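Collecting demos with handheld grippers — what rules do you follow?
General discussion, page 1

bench_rat_14
Our lab manager wants a written rule sheet before we record any more pick-and-place with handheld grippers. The draft he found online runs to 14 items and half of them look like they were written by somebody who never picked up a gripper. "Floor within two meters of the table must be free of all objects." "No person other than the operator may appear on any camera." Does anybody keep to this stuff?

osandbar
We tried the no-people rule. Lasted until Tuesday lunch. It also buys you less than you'd think. A policy that only works in an empty room is a policy for empty rooms.

Eustaquio Sandoval
I'd push back on that. Consent is the point of the people rule, and I don't care how well your policy generalizes if somebody's face ends up in a release without them being asked. At Plenside everybody on the floor signs, or we don't record. The floor rule I would keep too. Cables near feet are how people get hurt.

osandbar
Fine, but signing is a different rule from "no person may appear." Write the one you mean.

kettlebrook
Posting these for the argument. Apple, plate, red table. 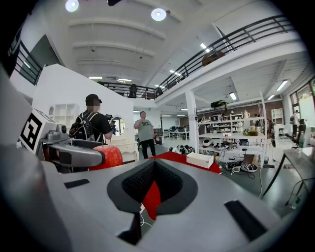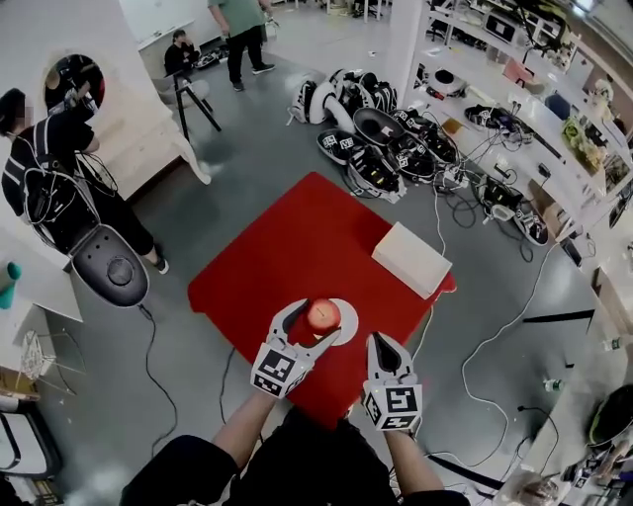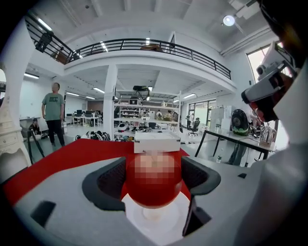
So by the draft sheet all of it goes in the trash? There are people in view and cables on the floor. I'd keep it. The task object is easy to find, the red cover gives you a plain background, and the grippers have their marker blocks on. What I want in a rule sheet is that kind of thing — markers clean, lenses wiped, same start position every time.

Eustaquio Sandoval
Keep the data, sure. I'd still fail the room. Tape the cables down or route them behind the table. It takes ten minutes.

bench_rat_14
Is there a real standard for any of this? The draft cites "Oltine guidelines" and I can't find them.

osandbar
Because it's a vendor PDF. I have a copy somewhere. Two pages, and one of those is a logo. People quote it like law.

mzv
We use the Pruvex checklist and it's okay if you ignore the scoring. We logged 1787 episodes last quarter and kept 1548. Most of what we threw out was lost tracking. A couple of bad days were a smudged marker that no one looked at. I can't think of one we dropped over something lying on the floor.

Eustaquio Sandoval
Your reject count wouldn't show a twisted ankle.

mzv
Fair. Put it on a safety sheet, then. I don't want the same page deciding whether an episode is usable.

kettlebrook
Agree with mzv. The Salinas group split theirs that way, and people read both now.

bench_rat_14
OK, going with two sheets. Cables and signed consent on the first, markers, lenses and start position on the second. He'll ask where the other nine items went. Anybody got wording for the consent part that isn't a full page?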